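Buy the Boring Stuff First

Every spring I get to argue about robot budgets, and I love it. Ask any small shop or school lab what they want and you'll hear the same answer: the arm. Of course! The arm is the fun part. I want one too, every single time. 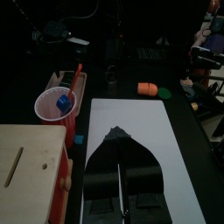 But please, before you sign for a bigger arm, leave room in the plan for the small things it will spend its days with. Cups, blocks, scoops, trays, a few odd wooden boxes. At Kadton we set aside 382 dollars for tabletop objects and spare finger pads, and I'd call it the best money in the whole plan. A gripper that only ever meets one kind of part learns you very little about what to buy next. Give it a cube, something round, something with a long handle, and within a week you know whether two fingers will do the job.

The Ritholm people went the other way. They put nearly everything into one arm and had nothing left for pads, cables or a second table. It sat for 15 days waiting on a part that cost less than lunch for the crew. I still wince.

So my rule is simple enough. Hold back 1,000 dollars, or more if you can, and don't let the sales quote eat it. Spend it slowly. We bought our stuff in nine small orders, and the later ones were far smarter than the first - by then we knew what kept slipping and what kept rolling away.

I know Gbeho and Editz are both planning purchases for May, and I'm thrilled for them. Get the arm, enjoy the day it comes out of the crate. Then go spend an hour in a toy store with the rest of the budget.

19 March 2020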